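Dornura 3044 Service Kit for Hand-Held Grippers
Reviewed by Colin Inskip

The 3044 is a box of wear parts and small tools for hand-held, trigger-operated grippers with pinned linkages. It contains two pairs of jaw pads, a bag of pivot pins with retaining clips, a syringe of light grease, a short hex driver, a pin pusher and a folded card of instructions. No electronics are included and the kit does nothing for the camera side. It is sold as one box per pair of grippers.

I have used it for 227 sessions of kitchen work at Naylor. Wendy Birkett and Wayne Hulme do most of the handling and I do the bench work. The grippers were cleaned and re-padded at the start, and after that serviced on a fixed interval of 60 sessions. Everything below comes from that use.

Fitting the pads

The old pads have to come off completely. Dornura's card says to lift a corner and pull, which left adhesive on both of our sets. A plastic scraper and isopropyl alcohol dealt with it. Let the jaw face dry before the new pad goes on, and press from the center outward. The pads are cut a little long. I trimmed mine flush with a blade, as an overhanging edge catches on plastic film and starts to peel.

Close the jaws on a strip of paper after fitting. It should drag evenly when pulled from either side. If one end slides free, the jaws are out of parallel and a new pad will only hide it for a week. Check the screws first, then the pins.

Pad grip is good on dry film and fair on thin, limp goods. Gloves are the worst case we have. A loose cuff gives the jaws very little to hold, and a worn pad lets it creep before anything heavier shows a problem. Wendy uses one as her quick test before a session.

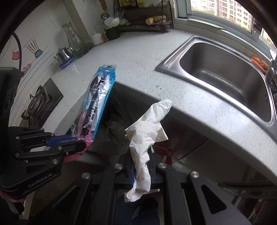

Glove upright in one gripper, wrapped package in the other, at the sink counter.

Pins and screws

The pins are the reason to buy the kit. Ours arrived true, and the clips went on without distorting. Push the old pin out with the pusher supplied and support the link on a block while doing so. Doing this in the hand bends clips. Fit one pin at a time so the linkage holds its own alignment.

The grease is thin and needs very little. Put a film on the pin, insert it, work the trigger through its full travel, wipe off whatever comes out. The first time I used three times too much and spent an evening getting crumbs out of the joints.

The hex driver is poor. The tip rounded on its second service and I went back to a 4 mm Trikis driver I already owned. Check the fit in your own screw heads before putting any force on the one in the box. Tracey Cheetham marks each head with a paint pen after tightening – a broken line shows which screw has moved.

Checking under load

Empty travel tells you little. After a service we run a short routine with whatever is on hand, one gripper holding something long and the other something thin, and watch for twist at the jaws. A long package held at one end is a fair test. Its length works as a lever, and any play in the links shows as a slow lean to one side. Gripping by a narrow gathered neck is harder again, with only a small patch of each pad doing the work. With the blue-edged pads set on either side of the neck, the item should stand up between the jaws and stay in line with them.

The second gripper gets the same check with a thin white item, pinched near the top and left to hang. Look at how it bunches. An even peak means both pads are meeting along their length.

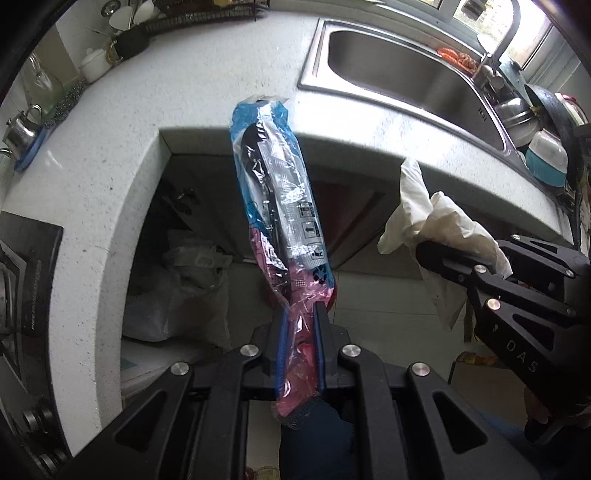
Service interval

Sixty sessions suits pins and grease. It is too long for pads if the work involves a sink or a stove. Ours had a polished patch well before then, and from August I changed pads at every second weekly clean and left the pins alone. Wiping down after each session takes a minute and makes more difference than any part in the box. Keep water out of the joints, and do not use degreaser on the pads.

Faults

One pad of the eight we have fitted from two kits lifted at a corner. Two clips were missing from the second box. Cusness, the dealer, sent replacements by Saturday. The instruction card shows the link order from one side only, and Natanael Rangel assembled a left link mirrored by following it. Take your own photo before the first pin comes out.

Verdict

Worth having for the pins and pads. Supply your own driver and scraper, and order extra pads with the first kit. I would like to see the pads sold separately in a larger pack.

Pins: 5 out of 5
Pads: 4 out of 5
Tools: 2 out of 5
Instructions: 2 out of 5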